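Ginmont opens equipment planning service for first robot purchase

Thursday, for immediate release

Ginmont has begun a planning service for small companies which want to buy their first robot. The client's rooms are modelled on the computer before any order is signed, so the budget can be fixed early.
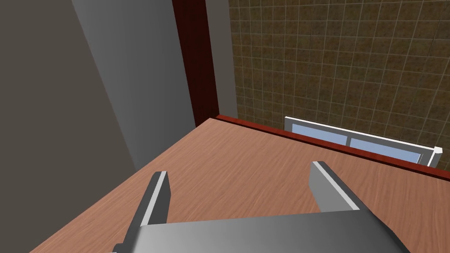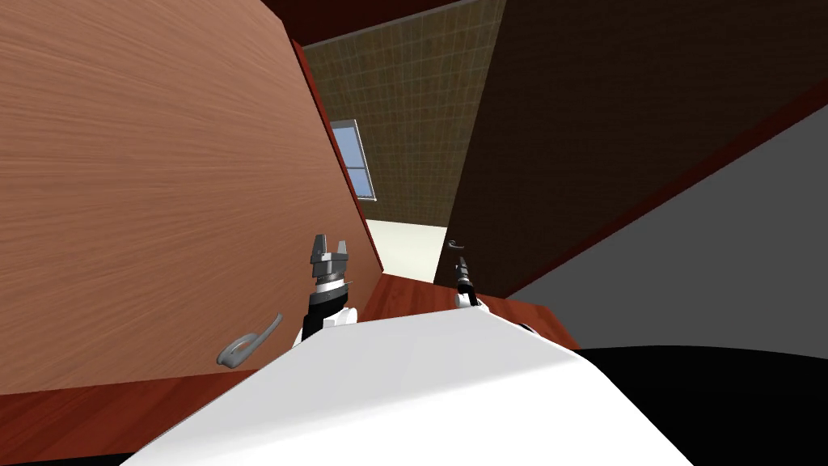 Riet Vermeulen would have liked such a check at Verstraete, where the gripper was budgeted but the training hours were forgotten.

The service takes five days. Enquiries: Jelle Dekker, Ginmont sales centre.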